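Atavwood Interior Doors: Frequent Questions

Updated June 2020

How long do I wait for my door?
Standard sizes leave our workshop in 18 working days. For special sizes please count 34.

Can I paint the door myself?
Yes. Sand it lightly, clean the dust and use two thin coats. Let the first coat dry overnight.

My door became tight in November. Is it a defect?
Usually no. Wood takes humidity from the air and grows a little. Please wait until the heating is on for some weeks before you plane the edge.

Do you deliver to Caldeira?
Yes, delivery is free for orders of six doors or more. For smaller orders write to Raquel Paiva and she will send you the price.

Are the knobs included?
Knobs are sold apart. You can also use your old ones, if the screws have the same distance.

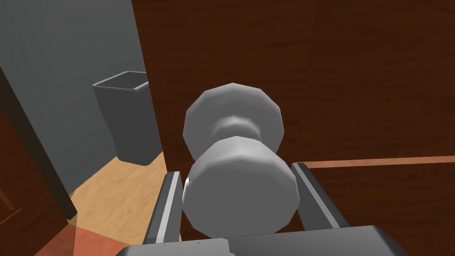
Which thickness do I need to tell you?
Measure the old door at the side, without the frame. If you have doubt between two numbers, send us both.

Can I return a door?
Within 60 days, if it was not cut or drilled.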